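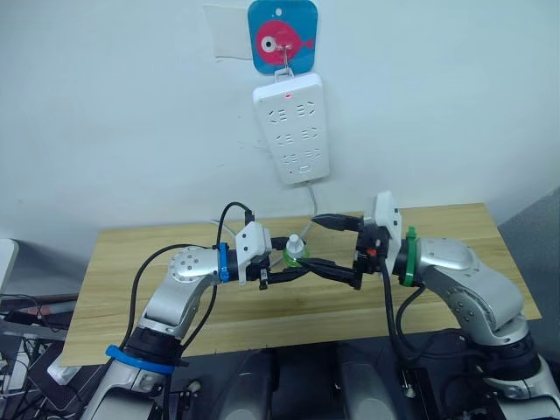 Fig. 1. Short bottle with a white cap and a green base.

Packing and Decanting at Home, Session 2: Small Bottles
Course handout. Tutor: Hanne Brynjólfsdóttir

Welcome back! Last time we did boxes and jars, and I promised we would get on to bottles, my favourite part of the whole course. Small bottles live in every bathroom, kitchen drawer and sewing box, and they are the things most likely to leak, tip over or lose their labels. A bit of care with them makes such a difference to a cupboard.

The bottle in Fig. 1 is a lovely one to start with because it is short. Notice how the white top narrows to a small rounded tip, and how the green at the bottom is translucent. Keep both features in mind for the notes that follow.

1. Looking at the top
Tops come in many sorts – screw caps, pumps, nozzles, flip lids – and from a distance they can be surprisingly hard to tell apart. Pick yours up and try it over the sink before you decide. Write down which way it opens. Guðlaug Frandsen brought a bottle in November that all of us twisted the wrong way, me included!

2. Looking at the body
Hold it to the window. With a see-through or translucent bottle you can often judge the level without opening it. With a solid one, weigh it in your hand against an empty one of the same kind. Tall thin bottles want a neighbour to lean on, short wide ones will stand happily at the front of a shelf.

3. Cleaning and drying
Rinse with warm water, add a drop of washing-up liquid, shake, rinse again. Take the top apart if it comes apart. Stand everything upside down on a clean cloth overnight. Never fill a bottle that is still damp inside, and please never put food or drink in one that has held a cleaning product, however well you have washed it.

4. Filling
Work on a clear table with a plain surface so that drips show up straight away. Use a small funnel and pour slowly. Stop a finger's width below the neck – this is the bit people rush, and then the top goes on and the contents come out over your hand. Wipe the thread before closing.

5. Labelling
Contents, date, initials. We use a soft pencil on paper tape, and the tape goes round the body, well away from the cap. Arnar Frandsen prefers a tie-on tag and his shelves look splendid, so do try both.

Exercise for next time
Gather every bottle under 100 ml you can find at home. Most people turn up around 12. Sort them by type of top, then by height, and bring two along: one you like using and one that drives you mad. We shall swap and talk about why.

Practical notes
Room 11 at Leltavau, same door as before. Tape, funnels and cloths are provided. Preben Skov has spare tops in several sizes, so bring any bottle that has lost its own. If you missed Session 1, ask Grímur Ásgeirsdóttir for the jar sheet.

Handout revised 10 Jun 2023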